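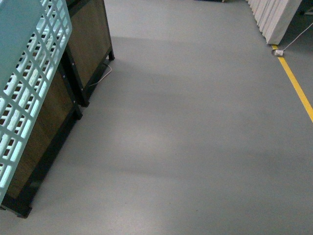
Graziella Cocco

Setting up a small produce section and stuck on layout and stock depth. The floor is gray epoxy, matte finish. The units are low, brown wood-grain side panels in a black metal frame, standing on short black feet. The display counters have open-topped dark trays with raised rims.

Two problems. First, the feet. A standard wet mop leaves a line of residue against each one, and I would like to know if people lift the units or clean around them. Second, fill level. I have been given a target of 40 pieces per tray for round fruit and I doubt the shop will sell that much before it softens. Customers use grid-sided hand baskets and mostly buy a few pieces at a time.

Budget for any changes is 3000, fittings included. Opening is planned for July.

Fontana

Leave the units where they are. Moving loaded units on coated floors scratches the coating, and the feet do most of the damage. Use a flat microfiber pad, wrung out well, with a neutral cleaner. Go along the long side first, then turn the pad and finish at each foot. Dry pad afterward. Once a month, empty the unit completely, have two people lift it clear and clean under it.

Check the feet for grit while the unit is up. If they have threaded levelers, set the level again before restocking.

On fill level, ignore the 40 for apples and pears. It makes sense for a tray that is turned over twice a day.

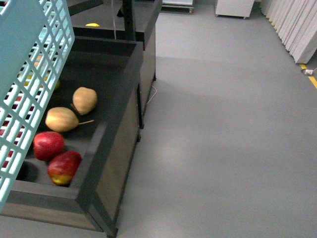
Last edited by Fontana, 7 months ago

Edited to add something on mixed trays. Red apples and russeted pears can share a tray for a short trading period, but I would not store them together overnight. Apples give off ethylene and pears respond to it. Lay pears on their sides and keep the stems away from the next fruit, as a dry stem will puncture skin.

A dark tray bottom is forgiving with low stock. It does hide leaked juice, so wipe it with a white cloth at closing and look at the cloth.

Tristow

Agree with most of that. Citrus is a different case. Lemons hold well and can be heaped, so use them to give the section some volume. 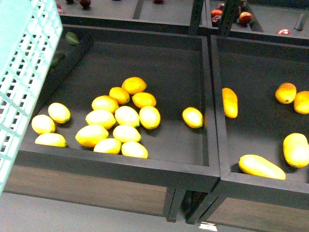
Lemons in an open bin, with green fruit at the back left corner.

Pull strays back to the center when you pass. Turn the heap daily – bottom fruit to the top – and remove anything with a soft spot. If green fruit is in the same bin, put a divider between the two. Otherwise it ends up in the corners and gets missed at stock check.

I would spend the 3000 on dividers and false bottoms before buying any more counters.

Gendus

we just mop round ours, never had a problem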